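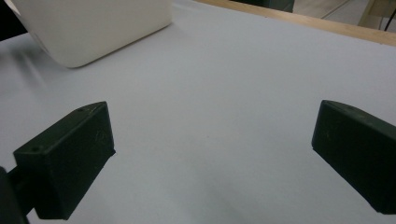 Stedlow Hand Kit: sample data and setup notes

Stedlow is a hand-held gripper kit for recording tabletop tasks. You hold the tool, do the job with it, and the camera on the tool records what the fingers do. This folder holds the sample set that ships with the kit, plus the notes we hand to new buyers. It is kept by Mariama Atinga and Fiifi Quaye at Hostby.

What is in the box

- Hand tool with trigger and camera mount
- Pair of dark green finger blocks, fitted at the factory
- Spare pair of finger blocks, same shape
- Screws and a hex key
- USB cable
- Printed card with the download link for this folder

The camera is sold separately. Any camera that fits the mount plate will work, but the sample set was recorded with the one we list on the order page, and the lens file in calib/ is only good for that one.

What is in this folder

samples/ holds 300 short recordings, one subfolder each
calib/ holds the lens file and the finger offset file
tools/ holds the scripts for checking and cutting recordings
notes/ holds the task sheets we read from while recording
CHANGES.txt

Each recording subfolder has a video file, a pose file with the position of the tool, a grip file with the finger opening, and a short text file with the task name. The three data files share one clock. If you cut a video by hand, the other two will no longer match it, so use tools/cut instead.

Tasks

The recordings cover 5 tasks: pick and place, stacking, opening a lid, folding a cloth, and wiping a surface. They were done on a white tabletop. The task name in the text file is one of those, in lower case, with underscores for spaces.

Every recording starts and ends with the fingers open and nothing between them. The check script looks for this in the grip file and will flag a recording that starts with the fingers closed. You can turn the test off with --skip-open if your own work needs a closed start.

Fingers

The finger blocks are held on by screws through the upper face. Tighten them by hand until snug. Do not use a power driver, as the thread in the mount is soft and strips easily.

The flat inner faces mark with use. Light scratches do not change the grip reading. Replace the blocks when a face is chipped or no longer flat, and always replace both together. After a change, run tools/zero with the fingers fully closed and again fully open. It writes a new finger offset file and keeps the old one with .bak on the end.

If you print your own fingers, keep the same length and screw spacing. The drawings are on the order page. Cenel sells a softer pad that sticks to the inner face, and it works with our offset script, but the pad thickness has to be typed in.

Getting started

Step 1. Copy the folder to a local disk. Running the scripts from a network drive is slow.
Step 2. Run tools/check samples. It takes about 2 minutes.
Step 3. Plug in the hand tool and run tools/zero.
Step 4. Make one test recording and run tools/check on it before you make more.

Known problems

The pose file drifts on plain, empty surfaces. Keep a few fixed objects in view at the far side of the table and leave them alone during a recording. Tape on the table also helps.

On some laptops the grip file is empty when the tool is plugged in through a hub. Use a port on the machine itself.

Lens files made with Jelínek software load fine but print a warning about the version number. You can ignore it.

Use and sharing

Kit owners may use the sample set for training, testing and teaching, and may publish results from it. Please do not repost the recordings. Send people to the download link instead.

Support

Write to Fiifi Quaye for hardware and Mariama Atinga for the files and scripts. Include the output of tools/check and the serial number from the underside of the handle. The support desk is closed on Friday.

The next update to the sample set is planned for December.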